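Last updated: November

The second packing cell at Magagula went live at 6 in the morning, on the early shift, with the same crew that used to pack by hand at that station. I write the motion programs for both cells, so I am not a neutral party. These are notes on what changed on the floor.

The old job was one person per lane, picking fittings from a tote and setting them into Finetby trays. Target was 1,000 trays a shift. The cell now does the pick and the place. The person loads totes, clears faults, and signs off the first tray of each batch. On its best shift so far the cell closed at 1,009. Hand packing hit target on most days too, so the gain in output is small. The gain is in wrists and shoulders, and it was the reason the plant manager signed the order.

The loss is harder to put in a table. Hand packers set their own pace inside the shift and could get ahead before a break. The cell has one pace. When it faults, the operator has to stop whatever else they are doing and walk over. In the first week we logged 19 faults on one shift, most of them missed picks on the short elbow fitting. Nabila Abdelaziz ran that shift and kept her own list on the back of a tote label, with the part, the tote position and what the arm did just before it stopped. Her list was more useful than the controller log, which gives a code and a timestamp.

From it I could tell that the misses clustered at the tote walls. The fingers were closing on a part that had rolled against the side, and the approach angle left no clearance for the outer finger. I rebuilt the approach in Modex, our simulator, starting with the gripper on its own. 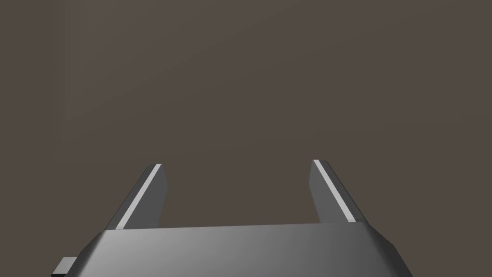

The fix was a steeper entry and a narrower opening for wall picks. It costs a little cycle time on those parts only. Faults on the same fitting went down to 6 on the next comparable shift. I would like to see a longer run before calling it closed.

Two items remain open. Prismont, who supplied the cell, set the fault reset behind a supervisor login, and operators should have it for missed picks. The pay grade for cell operators is also still the packing grade, although the work now includes fault diagnosis. I have sent both up in writing, with a copy of the tote label attached.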